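Search this notebook
Search

December 20, 2022
By Ademir Furtado
4 min read

Sourdough rye, jar trials at the Skiken kitchen bench

Picked up where I left off with the Tirkis rye starter. Fed it last night before I went home, one part starter to two parts flour to two parts water, and by this morning it had gone right past the rubber band and was pushing at the lid! This is the first time it has more than doubled since we switched flours in April. I'm very happy with it. The smell is all green apple and a little yogurt, none of the nail polish I was complaining about last week.

Ilham Liew was in early and tasted the starter straight off the spoon. Verdict: sharper than the old one, cleaner finish. I agree. We still can't say how much of that is the flour and how much is the colder room, so that goes on the list.

Dough for today, one batch:
- 560 g whole rye, the Pangaribuan coarse grind
- 134 g ripe starter
- salt, same as the last batch
- water by feel, which I know I promised to stop doing

On the water – I did weigh the jug before and after, but I wrote the second number on a paper towel and the towel is gone. Ilham, if you saw it, please tell me. The dough was wetter than the last one, closer to thick oatmeal than to clay. It held a spoon upright for a moment and then the spoon leaned over.

Mixed by hand for 6 minutes. Rye doesn't need it, I know, but I wanted to feel when the coarse bits stopped being scratchy. They never quite did. I think a longer soak would help more than any amount of stirring, and the Vovport method (hot water over half the grain the night before) keeps looking better the more I read through my old pages. The crumb on those spring loaves was so moist that we were still slicing them the following week.

Cleared and wiped down the white worktop while the dough rested, and got a clear plastic container out for samples.

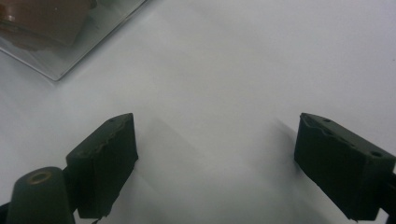 Bulk rise and shaping

The dough went into the big bowl with a plate on top, on the shelf over the radiator. I checked it too often. First hour, nothing. Then pinholes all across the surface, and after that it moved fast, much faster than I'm used to in December. I would have let it go longer but the top was starting to crack and sink at one side, so into the tins.

Divided it between 2 tins. Wet hands, wet scraper, smoothed the tops with the back of a spoon. Left tin got a dusting of flour, right tin got nothing. I want to see if the flour really does give us those wide cracks or if I've been imagining it all this time.

Baking

Hot start, then turned the oven down once the tops had color. The floured loaf cracked beautifully, big pale plates with dark lines between them, like a dried pond. The plain one came out smooth and shiny with one split along the long side. So there's the answer, at least for one bake! Both sounded hollow when I knocked on the bottoms, and both slid out of the tins without a fight.

Not cutting either until tomorrow. Ilham wants to cut one tonight. No.

For next time

Write the water down in THIS book.
Try the hot soak with the coarse grind.
Same starter, same feed, but leave the bowl on the bench instead of over the radiator, and note the time when the pinholes show up.
Ask whether the Pangaribuan people do a medium grind. The coarse has great flavor but I'd like to try the two side by side.
Tin liners are nearly gone.

Starter fed again at the end of the day and put back in the cool cupboard, band at the new line. It was already bubbling when I shut the door.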